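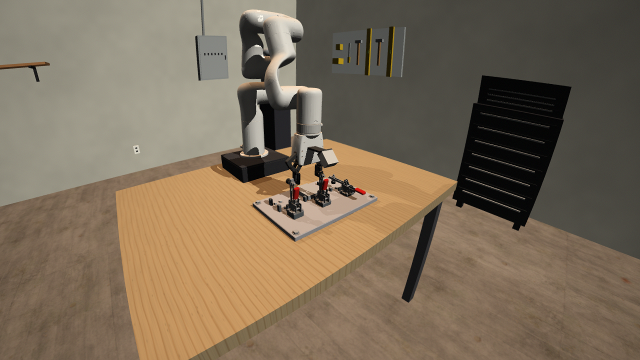
Sleep paralysis with a "presence" in the room – what do you make of it?

Started by tallgrass_jo
July 29, 2020

tallgrass_jo
I've had sleep paralysis on and off since I was 13. For years it was just the not being able to move part. This past spring it changed. I wake up on my back, can't move or speak, and I'm completely sure somebody is standing by the closet. I never see a face. There's a weight on my chest and a low humming, then it lets go all at once and the room is normal.

It has happened five times since we moved to the new house. My husband sleeps through it. I'm not especially religious and I've never had any other experience I would call spiritual. I would like to hear from people who have had this, and I don't mind which explanation you lean toward. Please don't just tell me to see a doctor, I already have an appointment.

marl_and_clay
Mine stands at the foot of the bed. Same humming. I was told it's the dreaming part of sleep carrying over after you wake up, so your muscles are still switched off and your brain fills in the rest. I accept that, but it doesn't make it less frightening at 3 in the morning.

Do you sleep on your back normally? I only get it on my back.

tallgrass_jo
Mostly on my side. But every time it has happened I was on my back, yes. I hadn't put that together.

Hobb
It started when you moved to the new house. I would look at that first. Do you know anything about who lived there before?

quietbird
Moving is stressful and people sleep badly in a new place. That covers it without bringing in the previous owners.

Hobb
It might cover it. She asked for both sides and I'm giving one. My grandmother's people called it being sat on, and they had a name for the thing that did the sitting. You find nearly the same story in countries that had no contact with each other.

quietbird
You find it everywhere because everyone has the same kind of brain. A chest that feels tight, fear, a figure. I don't see why the story being common counts for ghosts more than it counts for biology.

Hobb
I didn't say ghosts.
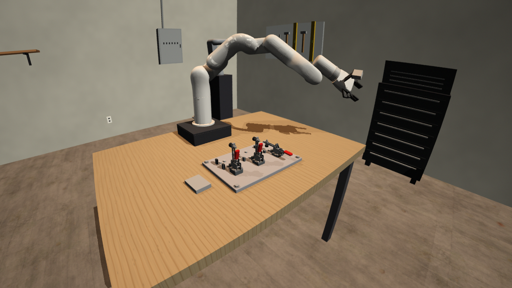 Night Experiences Discussion Group – Members' Board

Wendelin Lüthi (moderator)
Please keep it civil. You both have a point and Jo hasn't asked anyone to settle it.

Jo, a few of us kept sleep diaries last October and compared them. There were 12 of us, so it proves nothing, but the people who had episodes mostly had them after short nights or after a nap late in the day. Two people had them with no pattern at all. If you want to try it, write down when you went to bed, when you woke, what position you were in, and anything you ate or drank after dinner. Do it before you look at your phone.

The other thing that helped me was picking one small movement to work on. I try to move my tongue. Some people use a toe. Fighting to sit up made it worse.

tallgrass_jo
Thank you, I'll start tonight. I do nap on weekends, usually around 50 minutes on the couch, and now I'm wondering about that.

To Hobb's question, the last owners were a retired couple and they're both alive. They moved to Kokach to be near their daughter. We still get their mail.

ferrytown
I used the Cletell app for my diary. It was fine for bedtimes, but the notes box is too short for anything like this. Went back to paper.

marl_and_clay
Second the paper. Also put down how you felt before bed. I thought mine were random until I saw "argued with my brother" written next to three of them.

Indrek Butkienė
I'm going to disagree with most of the thread. I have had sleep paralysis since college and I've also had what I would call a visit, once, and they were not the same thing.

The paralysis is always fear. I know what it is and I'm still afraid. The other time was 14 days after my father's funeral. I was sitting up in bed with the lamp on. I could move. I felt that he was in the doorway and I was calm, and it lasted maybe a minute. I moved my hand to check that I could. I have never had it again and I haven't tried to.

I don't need anyone to agree about what that was. I only think people should stop putting every experience at night in the same drawer.

quietbird
I'm sorry about your father. I would still say grief does that, and a lot of widows and widowers report the same. But I agree it doesn't sound like paralysis.

Indrek Butkienė
Grief may well do it. I don't know what grief is tuned to, so that answer doesn't close the matter for me.
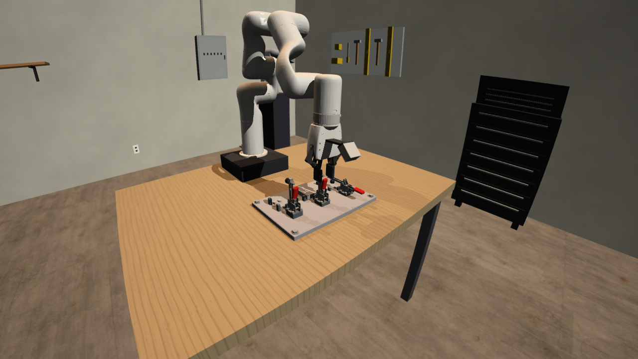 The reason I bring it up is that Jo's has the humming and the weight, and mine had neither. If hers ever comes without those, I would write that night down separately and in as much detail as she can manage.

Hobb
That's a good way to do it. I'll say one more thing and leave it. When I lived in Titar I had these every couple of weeks, and I started saying out loud before bed that I wanted to be left alone. They stopped. Make of that what you like.

quietbird
Or you felt safer after saying it and slept better.

Hobb
Could be. It costs nothing either way.

koyama_nights
I tried Hobb's thing once and it did nothing for me. What worked was a wedge pillow so I can't end up flat on my back. I still get one now and then, but the figure is gone and it's just the not moving.

ferrytown
Did the figure go right away with the pillow or did it fade out?

koyama_nights
Faded. First it was farther off, out in the hall. Then I only heard the humming. Then not even that.

tallgrass_jo
This has been more useful than I expected. I'm going to do the diary on paper, skip the weekend naps for a month, and look for one of those pillows. I may try saying something out loud too, if my husband isn't in the room.

I asked my mother about it today and she says she had the same thing when she was carrying me, an old woman by the window. She never told anyone. I'm not sure what to do with that.

Wendelin Lüthi (moderator)
Runs in families, from what I've heard here over the years. Ask her if there was a humming.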